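4.2 Two-handed bin picking with moulded shells

The second set of trials tested whether the policy trained on single-object lifts would carry over to a cluttered bin. We used black plastic shell parts because they are awkward for most grasp planners. Their surfaces are glossy and curved, depth readings on them are patchy, and one part laid against another gives very little contrast at the shared edge. The bin was placed on the floor next to a yellow shelving unit, so the robot had to reach down in front of its own feet and keep its left elbow away from the shelf panel.

Each trial began with the parts tipped into the bin by hand and left as they fell. The operator then started the policy and did not step in unless a joint torque limit was reached. Observations came from the head camera and the wrist cameras, and all streams were logged for the full length of the trial. We ran 400 trials with the full set of cameras and a second block with the head camera alone. Training data for both conditions was the same: 1474 teleoperated demonstrations, recorded by two operators in our Hukovberg lab and labelled by Genowefa Ostrowski.

The head view gives the layout of the bin and the position of both arms. The wrist view gives much less of the layout, and a good part of it is taken up by the gripper itself, but it shows the finger and the bin wall at close range.

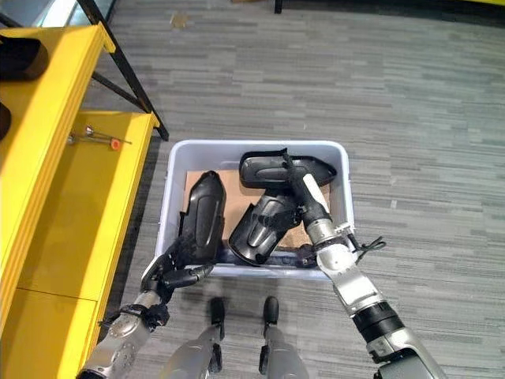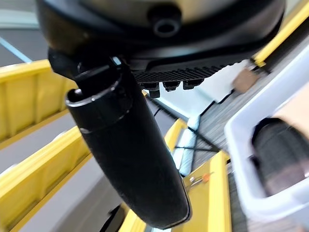 Figure 7. Camera views from the bin-picking trials. First: head camera, with both arms reaching into the bin. Second: wrist camera, with a gripper finger in the foreground and the bin at the right.

We scored a trial as a success if a part was lifted clear of the rim and held for four seconds. Regrasps were allowed, up to a limit of 30 seconds per part. Þröstur Brynjólfsdóttir scored all trials from the logs without knowing which camera condition was in use. Where a part was lifted and then slid out of the hand before the hold time was up, we recorded a slip, and these are reported separately from missed grasps.

With the wrist cameras removed, most of the added failures were missed grasps, and most of those happened at the near wall of the bin. The head camera looks down from above, and once a hand is in the bin it hides the lower edge of whatever it is reaching for. The policy would close the fingers early, catch the rim and stop. Slips did not change much between the two conditions. We take this to mean that the wrist views help mainly with placing the fingers and have little effect on how the hold is kept afterward.

Parts standing upright were easier than parts lying flat, in both conditions. A flat part has to be tipped up against a wall before a finger can get under it, and the demonstrations contain few examples of this. The Clostel baseline, which plans from a single depth image before moving, had the same weakness and also tended to choose grasps on the recessed panels, where the fingers had nothing to close on.

Two limits of the set-up should be noted. The lighting was left at normal office levels and was not varied, so we can't say how the policy would behave under a strong side light. The bin was also put back in the same place before each trial. Section 4.3 repeats the test with the bin moved and turned between trials.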